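Golerholm recebe armários usados para guardar material de estudo

23 de fevereiro de 2021

A sala de apoio de Golerholm começou a receber armários usados, entregues no âmbito do programa de reaproveitamento de mobiliário da Jerkholm. Desde o arranque, o programa encaminhou 911 peças, das quais 15 ficam nesta sala. Os armários servirão para guardar cadernos, jogos e material de desenho.

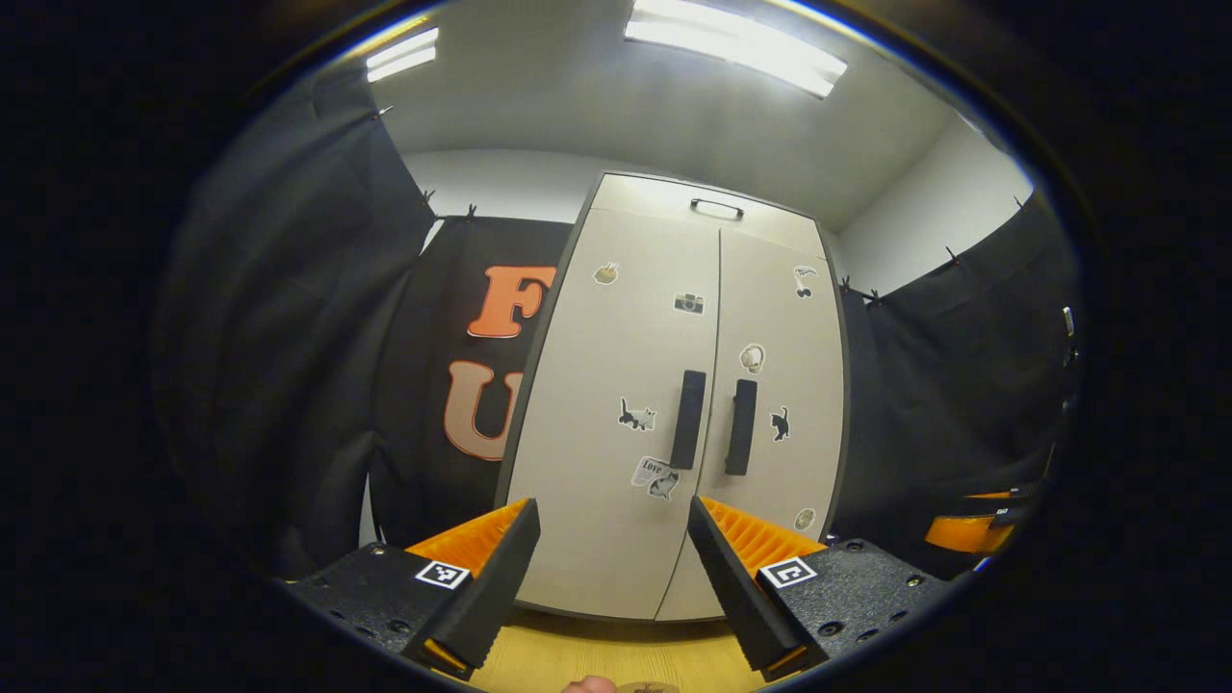

As peças são entregues como os antigos donos as deixaram, incluindo os autocolantes. A Jerkholm informa que só os retira a pedido de quem recebe o móvel e que as dobradiças e os puxadores são revistos antes do transporte, feito pela Wuyts. Em Golerholm, a opção foi manter as decorações.

A arrumação do material deverá demorar sete dias. A sala reabre depois disso, no horário habitual.

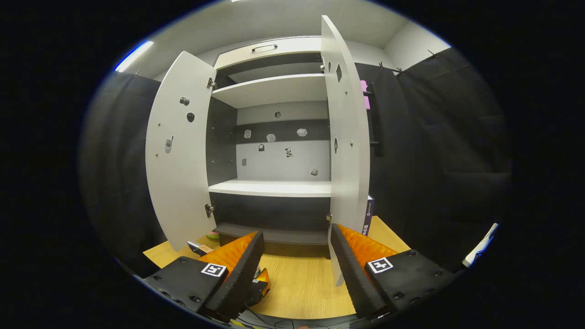 Armário branco de duas portas, com gaveta no topo, na sala de Golerholm.

Uma segunda entrega está prevista para maio, em Pevatum. Até lá, o programa conta ultrapassar as 1.166 peças. Os pedidos de mobiliário podem ser feitos ao balcão da Jerkholm.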